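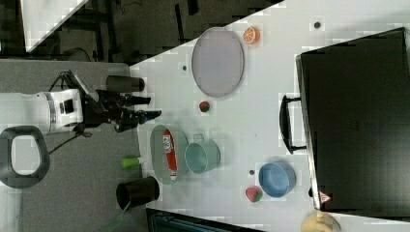
Playtesters and a part-time narrative designer wanted for Plodard

Hi! I'm Etornam Owusu, and I run a very small game studio called Demorum. We've spent the past couple of years on Plodard, a slow, story-heavy game about a mail carrier walking between mountain villages, and it's finally at the stage where other people need to get their hands on it. So I'm looking for two kinds of help.

First, playtesters. I'd like 24 people to play the opening three chapters and then talk to me about them. You don't need to be "good at games" (please, please apply if you aren't). I'd especially love to hear from people who read a lot of novels and gave up on games years ago, or who only play puzzle stuff on their phones. You'll need to be 18 or over and have a Windows computer that's not too ancient.

Each session runs around two hours, online, and you'll play while I watch quietly and take notes. Then we chat. I'll want to know where you got bored, which letters you skipped, and whether you opened the one you weren't supposed to open. You get a $50 gift card and your name in the credits, or a fake name if you'd rather. Sessions are on weekday evenings starting at 7 p.m., plus a few weekend slots.

Second, the job. I need a narrative designer for 20 hours a week, fully remote, on a six-month contract to start. Ngan-ling Lai wrote the main story and she's staying on, but we have a whole village, Clemura, that's basically a map with ten empty houses in it. You'd be writing the people who live there, and wiring up their conversations in our dialogue tool. It's a bit clunky – Maximiliano Ulloa built it and he'll walk you through it in your first week.

I don't care about degrees or shipped titles. I do care that you can write a funny line, cut your own favorite paragraph, and keep track of who knows what secret. Some experience with branching dialogue would help a lot, even if it's from a tiny hobby project.

To apply for the job, send me up to 10 pages of writing (interactive or not) and a short note about a game conversation you still remember. Tell me your hourly rate too. For playtesting, just fill out the sign-up form and pick the evenings you're free.

Job applications close at the end of January, and I'll answer every one. Playtest spots stay open until they're filled.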